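Search the notebook
Enter term or page
Go

Water Treatment Workshop, Stondale
Notebook entry, March
Entered by Kolbrún Ásgeirsdóttir

Limescale and drying marks: second series

Purpose

The first series left open whether the marks reported by the Brundgate kitchen come from the incoming supply or from the way items are rinsed and left to dry. The kitchen changed its rinse additive in the same month that the softener was serviced, and the complaints began shortly afterwards. Either could be responsible. The present series keeps the additive out of the work altogether and compares three waters: the unsoftened supply as it arrives at the Brundgate stopcock, the same supply after the softener, and deionised water from our own column.

Joaquim Fonseca collected the two Brundgate samples in the morning, before the kitchen had drawn any hot water. The taps were run for 15 minutes beforehand. The containers were filled to the neck and closed at once. This was not done in the first series, and Horácio Falcão has rightly noted in the margin of that entry that hard water left standing open will lose some carbon dioxide and drop part of its scale before anybody has tested it. The earlier readings for the unsoftened sample should therefore be treated as low. They have been left in the book with a note against them.

Hardness was measured by titration, in duplicate, with fresh buffer. The old bottle of indicator gave a muddy end point and has been discarded. Please do not return the empty bottle to the shelf, as it has twice been mistaken for the current one. 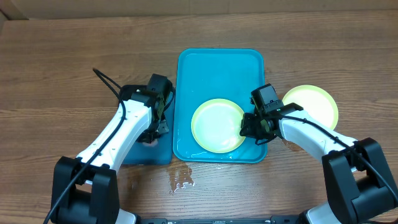

The softened sample gave a reading higher than expected for a unit that has just been serviced. It was nowhere near the unsoftened supply, but it was clearly not the near-zero figure that Konov state in their commissioning sheet. The duplicate agreed. Tiago Prata repeated the determination from a separate container after lunch and obtained the same result. The most likely explanations are a bypass valve left slightly open, or a blending valve set deliberately so that the drinking tap is not fully softened. The second is common practice and would be no fault at all. Mr Prata has written to the site to ask which of the two is fitted. The drawing we hold shows neither.

Chloride was slightly raised in the softened sample. This may point to an incomplete rinse at the end of the regeneration cycle, and would be worth a second sample taken immediately after regeneration and another shortly before the next one is due. Sodium was not measured, the electrode being out for repair.

Evaporation tests

A 30 ml portion of each water was placed in a weighed glass dish and evaporated in the oven at 70 degrees. The dishes were then cooled in the desiccator for 30 minutes before weighing. Idalina Rebelo suggested a lower temperature than the one in the written method, on the grounds that the first series suffered from spitting and the loss was visible on the oven shelf. No spitting was seen this time. The method sheet should be amended accordingly, and I have pencilled the change on the bench copy.

The unsoftened water left a white, chalky ring that fizzed with dilute acid. The softened water left a thinner deposit, with less chalk and a greater share of soluble salts, most of which came away with a single rinse of deionised water. The deionised blank left nothing that the balance could find. All weights are on the loose sheet at the back of this book, pending transfer.

One point deserves recording, as it bears on the complaint. Softening does not remove dissolved solids. It exchanges calcium and magnesium for sodium, and a drop of softened water left to dry will still leave a mark. The mark is easier to wipe away and does not build up in the same manner, but a kitchen expecting spotless glassware from a softener alone will be disappointed. The leaflet issued to Brundgate does not say this plainly, and the wording ought to be revised before it is sent to any other site.

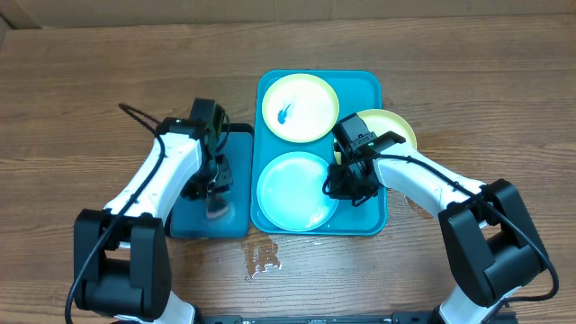 Outstanding matters

The Barreto filter housing is still weeping at the lower seal. It was tightened again before the column was started and the drip slowed, but did not stop. A new seal has been requested from stores. Until it arrives, the column should be isolated at the end of each day and the tray beneath it emptied. The conductivity of the product water remains within limits and there is no objection to its use for blanks.

The acid used for descaling is to be kept in the low cupboard with the other acids. It was found beside the bleach on returning from the midday break. All colleagues are reminded that these two must never be stored together, whatever the pressure on shelf space. Mr Falcão will relabel both cupboards.
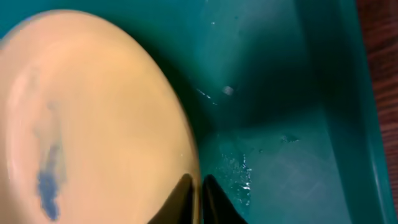

The oven log has not been completed for part of the month. Anyone who used the oven for the Konov resin samples is asked to enter the temperature and the duration, even if from memory, and to mark the entry as such. The resin weights cannot be signed off without it.

Dr Rebelo has asked that the next series include water drawn from the final rinse of the machine itself, with the additive pump running and again with it switched off. I agree. It will need the consent of the kitchen manager and must be done after the evening service. Mr Fonseca to arrange.

Readings checked against the titration sheet, T. Prata. Balance calibration due before the next weighing.

K. Á.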